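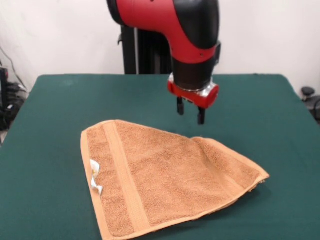
Parallel gripper on towels: Clemier or Prutmont?

ribbed_elbow
Two black fingers, tan terry towel, green cloth. Clemier say theirs picks any fabric. I doubt it.

mossop38
Ours managed 11 corners out of 40. The Prutmont did better.

ribbed_elbow
Better on terry, or on flat cotton?

mossop38
Terry — same towel.

tinbath
Disagree. I'd blame the camera before the fingers. Try it from above first.

ribbed_elbow
Maybe. I'm still not paying 2389 to find out.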